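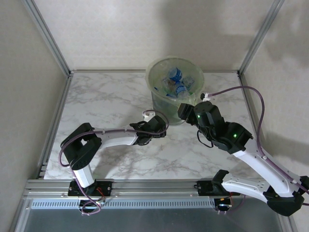 Deuxième série d'essais sur le banc à deux bras : pinces Corrangon écartées, restent la Corrigan et l'Andell, sur des bouteilles en plastique transparent à sortir d'un bac.

Boucle de commande à 1000 Hz, 149 prises par pince. L'Andell serre plus régulièrement, mais ses doigts glissent sur les parois lisses — surtout quand la bouteille est couchée. La Corrigan tolère mieux une approche de travers.

Reste le passage des câbles, à reprendre avant août.

12 partages · 2 commentaires

Shaimaa Ouali
Quel couple de serrage sur l'Andell ?

Ulley
Même glissement chez moi, doigts gainés depuis.

Ce site utilise des cookies. Accepter | Refuser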